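Two controllers, one arm, many small blocks

In May I finally had time to compare the two controllers which were lying in our workshop since winter. One is the Trurutine, which Hermenegildo Montes recommended to me when I started with arms. The other is the Odirent, which is newer and costs less. I promised to write down my experience, so I do it now, before I forget the details.

The task was pushing. I did not want to use fingers for this comparison, as a bad grasp hides everything else and then I don't know which part to blame. With a plain round tip there is only contact or no contact. You choose a block, you choose a place on the board, and the arm must slide it there without disturbing the neighbors.

I made 186 pushes in total, the same list for both controllers. The first evening I lost completely, because I had the tool length wrong by 4 millimeters and the tip was scratching on the wood. Please measure your tool twice. I knew this rule and still I did not follow it.

The Trurutine is calm. It starts slowly, it stops slowly, and when it meets a block it does not seem surprised. Its menus are terrible, I must say, and the manual is translated worse than my English. The Odirent is much nicer to set up, and I was moving the arm after 13 minutes. But with short pushes it has a small jump at the beginning, and a light block can run away from the tip.

I wrote to Nordin, who sells the Odirent, and they answered the same afternoon with three settings to change. Two of them made no difference for me. The third one, the limit for acceleration, helped a lot, but then long moves became boring to watch.
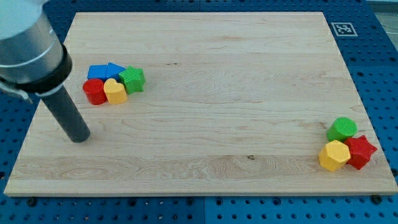 The most difficult case is when blocks stand tight together and you want only one of them. A cylinder is kind to you, it accepts a push from any side. The star is the worst. The tip goes in between two points and the block turns instead of sliding, and with the Odirent it turned more often. I started to push stars only at the end of a point, very slowly, and this worked better with both.

For now I keep the Trurutine on the arm. The Odirent goes to my colleagues in Curesthorpe, who make long moves with heavy parts and will probably like it. Next I want to try a softer tip, maybe rubber, and repeat the list with the stars only.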